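The rulebook for folding a shirt: a talk with the woman who wrote it

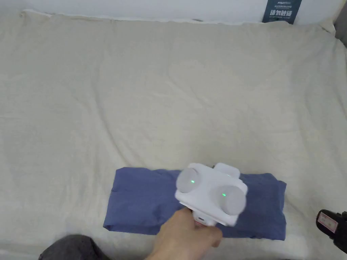
I should say up front that I am a person who folds laundry badly. I stuff things in drawers. So when I heard there was a forty-page document on how to fold clothes with a hand-held gripper, so that robots can learn from it, I wanted to meet whoever had written it, partly to hear about robots and partly (I admit it) to pick up tips.

She asked me to leave her name out. She's head of practice at Ndlovu, which collects household demonstrations for people building home robots, and she said the document has had so many hands in it by now that putting one name on it would start a fight. It's called the Barnville guide, after the site where the first version got written, and it's up to its fourth edition. We met in her office there at nine in the morning, and she had a printed copy with so many sticky notes in it that it wouldn't close.

I asked her to start with the very first rule in it.

"Slow down," she said. "That's page one. Everybody who picks up a gripper for the first time moves at the speed they'd move with their own hands, and the gripper isn't your hand. It's got two jaws. You have ten fingers that have been doing this since you were four years old! So page one says move at a speed where you could stop at any point and nothing would slide."

How slow is that? I wanted a number. She wouldn't give me one.

"We had a number, in the second edition. People stared at a timer and stopped looking at the cloth, and the folds were terrible. So we took it out and put in a sentence that says if the fabric is swinging, you're too fast. People get that right away."

A lot of the guide is like this, it seems. There was a stricter version, people followed it to the letter, something silly happened, and the rule got rewritten in kitchen English. My favorite is the one about fixing mistakes. In the first edition, if you dropped a sleeve you had to stop, throw out the whole recording and start over. She made a face when she told me about it.

"We ended up with a pile of perfect folds. Every one, perfect. And then you hand that to the people training the machine and they say, great, what does it do when the sleeve falls off? Well, we'd thrown all of those away. We'd thrown away 700 of them from one job before anybody asked."

So now you keep going. If you drop something, you pick it up the way you normally would, with the gripper, and you finish the fold. You tag the recording afterward so whoever gets it knows there's a recovery in there. What you can't do is reach in with your other hand to rescue it, and she was very firm on that one. I asked why it mattered so much (I'd have reached in, for sure).

"Think about what the machine sees. The cloth is going wrong, and then it's magically fine, and the gripper didn't do anything. You've just taught it that waiting works." She laughed. "My son has also learned that waiting works. It's hard to unteach."

We got into what goes on the surface before you start, and I was surprised by how long that section is. Six pages! The cloth underneath should be a different color from the thing you're folding, plain if possible. It doesn't have to be smooth. She feels strongly about this, more strongly than I'd have guessed anyone could.

"I got a visit once from a client, and they wanted it ironed. The sheet, I mean. They wanted the bed to look like a hotel. I said, have you seen a bed? A bed has wrinkles. If the robot has only ever worked on an ironed sheet, the first creased one it meets is going to look to it like there's something lying there. We leave the wrinkles. It's in the guide now, section three, leave the wrinkles."

And the other stuff that ends up around the edges, I asked, does that have to go?

"Depends what it is. Anything with a person's details on it goes, always. Mail, prescriptions, a calendar, a photo of the kids. That's a hard rule and it's the only page in the guide printed in red. But a household has things in it. A knee gets in the view when you're sitting on the bed, a tool's lying next to you. We don't send somebody back for a knee."

This took us to the part of the guide I'd been told people argue over, which is consent. Ndlovu works out of two sites of its own, Barnville and Stakholm, but a good share of the recording happens in people's homes. The rule there is that everyone who lives in the home signs, and not only the one holding the gripper. Roommates too. If someone walks in who hasn't signed, you stop and set the gripper down, and that recording is deleted the same day.

"Same day, and by the person who made it, in front of whoever walked in if they want to watch. I didn't think anyone would want to watch. Lots do!"

She told me there had been a push to blur the visitor and keep the footage. The Stakholm team wanted that, and they had decent reasons, because losing a whole evening's work when somebody's aunt drops by is no fun for the person being paid by the finished set. The compromise was that you get paid for the evening either way. She thinks that single change did more for honest reporting than anything else in the book. I asked if it was expensive and she said yes, next question.

Okay, checking. Every recording gets looked at by a second person. Last year's laundry project, the one they call Civus, had 3,107 recordings come in, and 2,767 got through the check. I did the subtraction later in my car and got 340 turned away, which sounded like a lot to me. I called her back about it and she was cheerful.

"If it was zero I'd be worried about the checkers. Most of those were dull reasons. The gripper wasn't showing a ready light when they started, or the person began with the shirt already half folded, or they wandered out of view. Start-up stuff. You fix it with a checklist."

The checklist is the bit I'd steal for my own life. It's taped inside the lid of every kit and it's short: lights on, sleeves rolled up, jewelry off, item laid flat, one breath, go. I asked about the breath. She says people tend to start moving before they've decided where to grab, and then the gripper hovers around looking for a spot, and you've got a recording that's half hovering. A breath gives you time to pick your corner.

She's less sure about other parts. There's a rule that you should fold the same item no more than five times in a row before switching, and she told me flat out that five was a guess. Somebody on the team said four, somebody said ten, and five was lunch time. She'd like to see it tested properly. There's another rule on handedness, saying each project should include left-handed folders, and she thinks it's too weak, since it doesn't say how many and a project can get by with one person. That'll change in the next edition if she gets her way.

And then there's the argument over what counts as folded. I honestly hadn't thought of this as a question. But a towel folded in thirds and a towel folded in half twice are both folded, and families will go to war over it. The guide used to show one right way for each item. Now it shows a few and says to do it how you do it at home, as long as the finished thing can be picked up in one piece without coming undone.

"That's the test. Pick it up. If it holds, it's folded. It can be puffy, it can have a flap sticking out, I don't care. My mother would care very much, but she's not on the team."

I wanted to know whether anybody outside the company follows it. Some do, she said, and she hears from them mostly when they're annoyed. The guide's free to download and had 1,970 downloads by April. She gets emails about the glossary. She gets emails saying the wrist section is too cautious (it says to rest after every twenty minutes of gripping, and to swap with a partner if your thumb starts to ache), and she's not moving on that one at all. She had a sore thumb for most of a winter herself, back when there was no guide and she'd fold straight through an afternoon because the pile was there.

Before I left she let me try. There was a kit on the shelf and a basket of T-shirts, and I sat down and did every single thing she'd spent the morning telling me people do. I went too fast. I forgot the breath. The sleeve slid off and my left hand shot out to grab it before I'd had a single thought about it, and she just said "page eleven" without looking up from her coffee.

The second shirt took me most of three minutes and came out lumpy on one end. She picked it up by the middle and it held. The fifth edition is due out in the fall, and she's taking comments until the end of August. Write to the Barnville office, and if it's about fitted sheets, she says they know, they're working on it, please be patient.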